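The Long Table at Konine

Siham Hegazy keeps the rulebook in a biscuit tin, mostly because the spine gave out years ago and the pages have a habit of wandering off. It's the first thing she shows me when I come in from the cold at half past six, peeling off my mitts in the hallway, and she handles it the way my grandmother handled her good photographs.

The game is Temer, and if you've never heard of it you're in excellent company. It's a sprawling, stubborn, rather wonderful thing about rival salt traders, played over a map that takes up most of a dining table, and Siham's group has had the same campaign on the go for 76 sessions. They play in the back room at Konine, a bookshop with creaky floors and a very forgiving landlord, and I'd been angling for an invitation since last December.

"You'll be a customs officer," Nawal Ashour told me before I'd sat down. "Everybody starts as a customs officer. It's terrible." (She was right, it's terrible, and I loved it.)

What I hadn't expected was the bookkeeping. Every trade goes into a ledger in coloured ink, and Othmane Ezzat, who plays the disgraced harbour master, can tell you to the coin what he owes the city of Talukder: 3,683, a debt he inherited from a character who drowned in session 12 and has been quietly defending ever since. He reads the figure out at the start of each evening and the others groan along with him, like a congregation.

Gijs Jansen runs the world, and has done since the original referee moved to Halifax. He has a soft voice and a terrible fondness for weather. On my night a fog came down over the strait and stayed there for two full hours while 4 ships tried to find each other by ringing bells, which we did with teaspoons and mugs, and I can't remember the last time I laughed so hard at my own kitchenware.

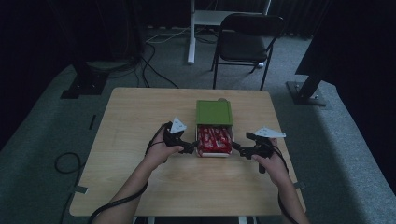 Photo: Zineb Morsy

There was a quarrel, too, a proper one, over whether a cargo of copper could be seized after sundown. Out came the biscuit tin. Page 200 says one thing and the errata sheet says quite another, and Gijs let them argue it through until the kettle had boiled twice — then ruled for Nawal, who was gracious for nearly a minute.

Siham tells me a small press called Bunent has asked about reprinting the rules, with a sewn binding this time. She's pleased, I think, though she wants the old errata left exactly as they are. I walked home along the river still working out how I might get my customs officer promoted. They've pencilled me in for the next session, and I've bought my own green pen for the ledger.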